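From: Mägi
To: Fotby Kitchen Swap list
Subject: Re: [fotby-swap] Sieves — how fine is fine enough?

On a morning in July, Nultitz wrote:
> Hi all, I'm setting up the kitchen in the new flat and trying not to
> buy everything twice. Do I need a proper big sieve or will one of
> the little handheld ones do? Mostly I want it for icing sugar, tea
> and rinsing the odd handful of lentils. Also, does anyone have a
> trick for getting flour paste out of the mesh? Mine's gone to glue.

Hi Nultitz,

For what you've listed, get the little one! I've got a big one as well and it lives at the back of the cupboard behind the slow cooker, where I visit it at Christmas for the pudding flour. The small one gets used most days. It does icing sugar over a sponge beautifully (tap the rim with a finger, don't shake it or you'll be wiping down the bench for a week), and it'll catch the leaves when I make a pot for 2.

Look for one with the wee wire loop on the side opposite the handle. You hook that over the edge of a bowl or a mug and then you've got both hands free for pouring. My old one from the Idport market didn't have it and I tipped a whole batch of lemon curd down the sink, a 300 ml jar's worth, and I'm still cross. A hole in the end of the handle is handy too if you've got a rail or a hook going spare.

As for the glue — cold water, never hot! Hot water cooks the flour onto the wire and then you're stuck with it. Soak it face down in cold for 16 minutes or so while you do the rest of the dishes, then go at it from the underneath with an old toothbrush. Don't poke at it with a skewer, you'll only spread the mesh and then it's no good for icing sugar.

If you do end up wanting a bigger one, mine is yours to borrow any time before December. I might even forget to ask for it back.

Cheers,
Mägi 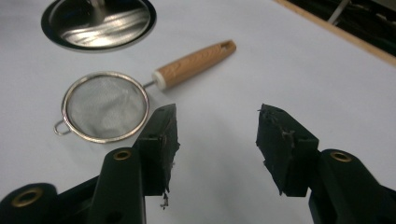

The little strainer, side loop and all.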